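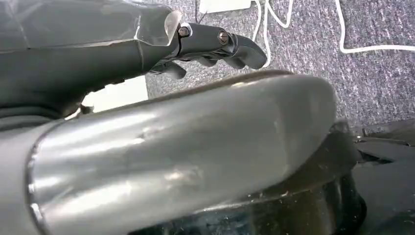

Canari will stop adding features to its scheduling software for the whole of September so that its developers can clear a backlog of old code, the company said on August 10, 2020. The work covers the booking engine, the reporting screens and the control library. Bug fixes and security updates will go out as usual.

Yvette Paquette, who leads the development team, said the backlog stood at 479 items. Most are small: duplicated functions, tests that were switched off and left off, settings that no customer uses any more.

"We kept putting it off until after the next release, and then there was another release," she said. "A change that should take a morning was taking a week."

The booking engine will be done first. It was written for a product called Giltov, which Canari no longer sells, and still carries 170 database calls from that time. Paquette said they would be removed or rewritten -- starting with the ones that slow down the overnight reports.

Nine developers will work on the clean-up in pairs. Each change has to be reviewed by someone outside the pair and must pass the full set of tests before it is merged.

Normand Tremblay, head of support, said customers should not need to do anything, with one exception. Sites that still use the Caron import format will have to move to the newer one before version 10 is released. A conversion tool is already on the downloads page, and support staff can run it for customers who ask.

New features already promised, including the link to Sistness, have been moved back to the release after that.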